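Noise in the Reading Room: does it get louder after lunch?
Project report, draft 2 (final-ish)

Why this topic. Everyone moans about the library at Randley but no one had any numbers. I wanted to know when it is loudest and whether people move seats over it or just put up with it.

Method. Sound level readings on my phone, free app, every few minutes, mornings and afternoons, 11 visits in October. Sat in the same seat where I could. Plus a short paper survey left by the printers, 31 came back filled in. Total readings 677 once I'd thrown out the ones where I knocked the phone.

Problems. The app isn't calibrated so the readings are only good for comparing with each other, not with proper guidelines. Also I was usually eating crisps at the start, which can't have helped.
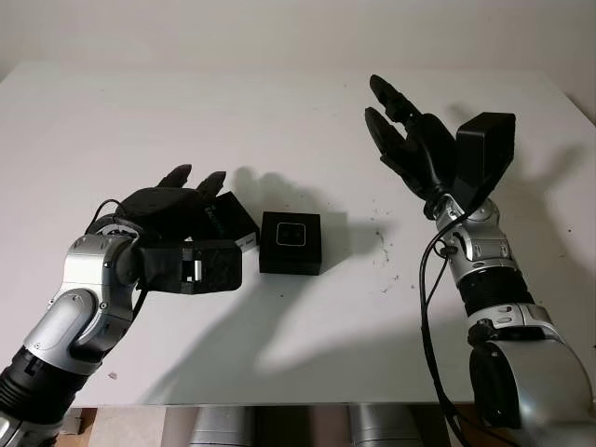
A reply to the first draft, from one of the survey people, was that I had the wrong question altogether, steady noise is fine and it's the sudden stuff that makes you lose your place, one chair scraping is worse than an hour of chatter. Fair point. Went back through my notes and marked all the sudden noises I'd written down. Chairs, the door by the stairs, somebody's ringtone.

Results. Afternoons louder, yes, but not by much. Loudest part of the day was just after 2, when lectures swap over and people come in still talking. Mornings quiet untill the coffee queue builds up outside. Sudden noises were spread right through the day and that door was the worst of them by far.

Survey. Most people said noise bothers them "sometimes". Hardly anyone had asked another person to be quiet. More of them moved seats, or put headphones in.

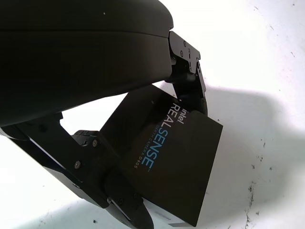

Report and readings by the author, Drivari study group, Randley

What I'd change. Borrow a real sound meter. Start earlier in term, before deadlines, so there is a calm week to compare with. Ask about headphones properly, I only got that from the comments box. And get the door looked at, a bit of felt on the frame would do more then any sign about keeping quiet.

Full table of readings is in the appendix, survey sheet after that.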